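Salmont hand-held grippers, pair – reviewed after one season

I've been meaning to write this up since April, when Teresa Gajewski talked me into buying a pair for our training sessions, and I'm glad I waited, as my opinion has wobbled a fair bit. They cost $297 for the two, which felt very reasonable beside the Nultport set we'd been renting.

First, the good. They're comfortable, the fingers close smoothly, and small things like bottles and lids are a pleasure to pick up once you've got the knack. 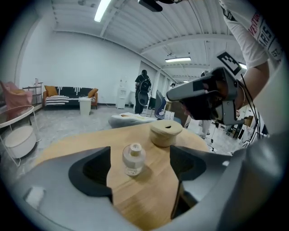

Now the fault, and it's a real one. After 64 recordings the left gripper began to stick part-way through closing. You'd squeeze, feel nothing much, squeeze harder, and then the fingers would snap shut all at once. Ilham Zerouali got a nasty pinch that way – no lasting harm, but she had a blood blister for days and we stopped work for the afternoon. Please keep your free hand well clear of the fingers! 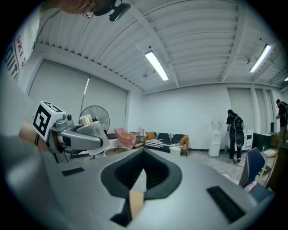
Photo: Bit-na Yeo

Detlef Lindemann opened it up and found a return spring that had jumped its seat and was rubbing on the linkage. I wrote to Salmont, and a very kind fellow sent out a new spring and a little retaining clip, though it took 3 emails to get there. With the clip in, we've done over 188 recordings and had no more snapping.
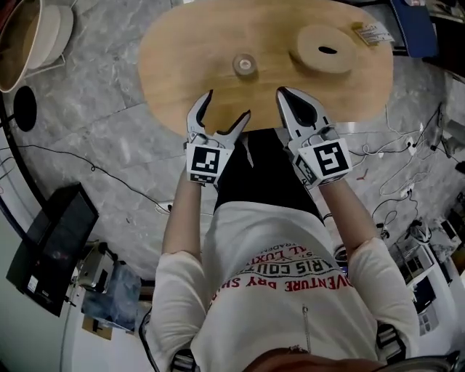 I do still check both triggers before every session, slowly, with nothing between the fingers, and I'd ask you to do the same. I'd also like to see the clip fitted at the factory, and a warning in the booklet. Would I buy them again? Yes, I think so, and I'd order a spare clip at the same time. Four stars, and it would've been five if Ilham's thumb had been spared.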